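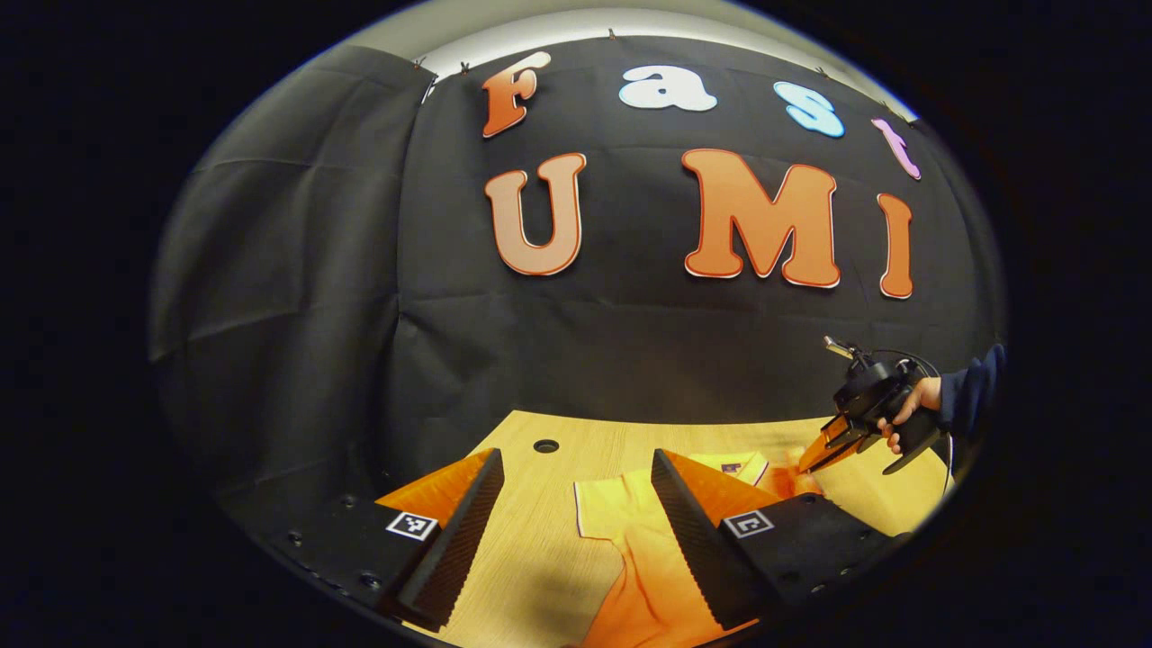 ## About Skinbridge School

Skinbridge School is an independent day school for girls and boys between the ages of 5 and 16. It stands on the northern edge of Jivham, on land that once belonged to the Tillman estate, and takes pupils from the town and from the villages along the Clormont road. There are 400 pupils on the roll. The school is run as a charity and has no shareholders.

The main building was put up as a family house and still has its original staircase and front hall. The Lower School has its own classrooms, playground and entrance on the garden side. Science and art are taught in the Tillman Wing, and the library occupies the former dining room, where pupils may work until the late buses leave.

## Teaching and learning

Pupils in the Lower School are taught mainly by their class teacher, with specialist lessons in music, French and physical education. From the age of 11 they are taught by subject teachers and are placed in one of 3 houses: Bridge, Mill or Orchard. Each house has its own common room and a senior tutor, who is the first point of contact for parents.

Homework is set from the second year onwards. Written reports are sent home at the end of every term, and parents are invited to meet staff once a year, or sooner if either side has a concern. The school does not publish class rankings.

Reading is given a fixed place in the timetable throughout the school. The library holds a separate collection for younger children, and older pupils may ask for titles to be bought.

## Uniform and dress

Uniform is worn by all pupils up to the age of 16. The full list is sent to families with the offer of a place. Every item must be clearly marked with the pupil's name. Plain shirts, trousers and skirts may be bought from any shop, and the school office keeps a stock of second-hand clothing, sold at low cost during term.

Polo shirts may be worn in place of a shirt and tie in the summer term. They should be washed and folded before being handed in for resale, with all buttons in place.

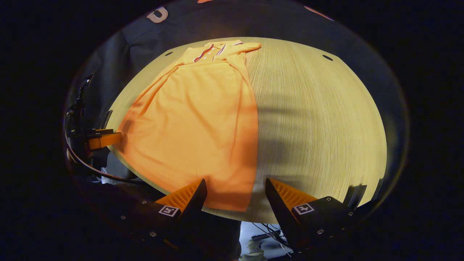 ## Admissions

The main points of entry are at 5 and 11, both in September. Places in other years are offered when they arise. Families are asked to visit during a working day before applying, and visits are arranged through the school office. Children applying for entry at 11 sit papers in English and mathematics and spend a morning in lessons.

A limited number of bursaries is available. These are awarded on family income alone and reviewed every year.

## Travel

School buses run from Clormont and from Jivham station each morning, with an early and a late return. The public 578 service stops at the main gate. Parents who drive are asked to use the lower car park and to keep the lane clear.

Page last reviewed: 2021-06-22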